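Meseck: Der graue Teppich darf bleiben

5. Juli 2010

MESECK – Der Gemeindesaal von Meseck behält seinen Teppichboden. Mit 14 zu 2 Stimmen hat der Nutzerbeirat am Abend beschlossen, den grauen Belag nicht herauszureißen und stattdessen gründlich reinigen zu lassen. Damit endet ein Streit, der seit April mehr Leserbriefe hervorgebracht hat als die Umgehungsstraße und das Freibad zusammen.

Auslöser war ein Angebot der Firma Prundik, die den Saal mit Eichenparkett auslegen wollte. Schöner wäre das gewesen, darüber herrschte Einigkeit. Lauter allerdings auch. Der Saal hallte schon in den Siebzigerjahren so sehr, dass man den Chor nach eigener Darstellung zweimal hörte und beim ersten Mal nicht verstand. Seit der Teppich liegt, hört man ihn einmal, was im Ort als Fortschritt gilt.

Elsie Hebden, die den Saal verwaltet und sich in der Sitzung als »Partei des Teppichs« vorstellte, verwies vor allem auf die Farbe. Ein Boden, der grau, weiß und anthrazit durcheinander gesprenkelt sei, verzeihe fast alles, Kaffee inbegriffen. Sie selbst habe dort einmal einen Ohrring verloren und ihn erst nach drei Wochen wiedergefunden – mit dem Fuß.

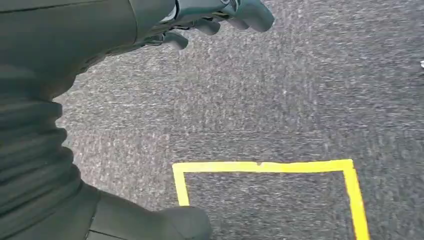
Kurzer, dichter Flor in Grautönen: der Teppichboden, um den in Meseck gestritten wurde.

Die Gegenseite führte Jelle Meijer an, dessen Tanzgruppe den Saal zweimal im Monat mietet. Walzer auf Teppich, sagte er, sei wie Schlittschuhlaufen auf einer Wiese. Er legte eine Liste mit 105 Unterschriften vor. Der Beirat nahm sie mit Interesse entgegen und stellte fest, dass ein gutes Drittel der Unterzeichner in Ararden wohnt, wo es bereits Parkett gibt.

Die Reinigung übernimmt der Betrieb Uibo für 2987 Euro, Fleckenbehandlung und Nachziehen der Nähte eingeschlossen. Das Parkett hätte ein Vielfaches gekostet, die Akustikplatten für die Decke noch nicht mitgerechnet. Der Saal bleibt dafür zwei Tage geschlossen, der genaue Termin wird ausgehängt.

Meijer zeigte sich als fairer Verlierer und kündigte an, mit seiner Gruppe vorerst zum Foxtrott überzugehen. Über die Vorhänge will der Beirat nach der Sommerpause beraten. Sie sind orange.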